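Quiet Water Deserves a Place on the Calendar

Urnport has 52 weekends a year, and motorboats have the use of the lake on every one of them. The Dekis landing alone recorded 1,256 launches last August. Paddlers and rowers share the same water, usually before dawn, when the wake has settled and the herons are feeding.

We believe one morning a month should be reserved for boats without engines. The cost would be small, and the shoreline would benefit.

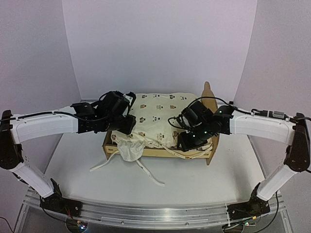 What the Town Should Do

The council should test the idea for one season, from the Dekis landing to Nair Point. Some 400 residents have already signed in support. Their request merits a public hearing before the ice comes.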